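Support > Bench Systems > Flundar Bench Kit > FAQ

Filed under: Two-arm kits, Hire and evaluation

Overview | Specification | FAQ | Spares | Contact

Flundar Bench Kit: frequently asked questions

What is Flundar?
A bench package for two-arm handling work, supplied by Pativska. It covers the frame design, the task library (Dramer) and the commissioning visit. Arms are bought separately or hired with the kit.

What kind of task does it suit?
Light household and kitchen items that need to be picked up, turned or put on a rack. The cup rack task is the usual starting point.

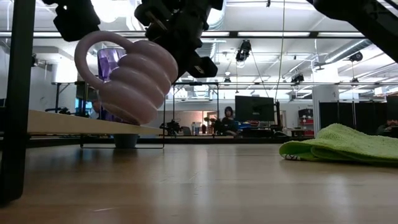 Cup rack task: ribbed cup-shaped item held by its upper right side, clear of the board.

Must the cups be identical?
No. Mixed colours and shapes are accepted, including see-through plastic. Each new item needs its own entry in Dramer, with handle side and grip width. Items over 401 g should be discussed with us first.

How much bench space is needed?
Enough for both arms to reach the middle without touching. The arms face each other, so leave floor clearance behind each base. Cables should have a free loop at every wrist; a tight cable will trip the force limit.

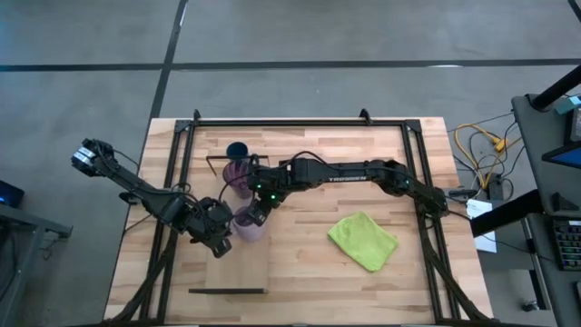
Frame bolts are checked at commissioning and again after the first 2,000 cycles. Rails that have shifted by more than 2 mm must be reset before the arms are powered. The check takes one person 4 hours, including a fresh calibration.

Does the kit need its own room?
No. It may share an open lab with desks and other equipment. Mark the reach of the arms on the floor with tape and keep chairs outside it. 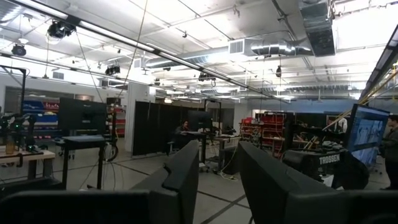 Overhead lighting should stay the same between calibration and use. If lamps are replaced or a curtain is moved, run the camera check again. Wrist views are affected more than fixed views.

Can I try it before buying?
Yes. Evaluation hire runs for 4 weeks. The next places are in January, at our Dambrauskienė site or at yours.

Who handles technical queries?
Vangelis Nikolaidis, bench systems. Please quote the frame serial number and the Dramer version.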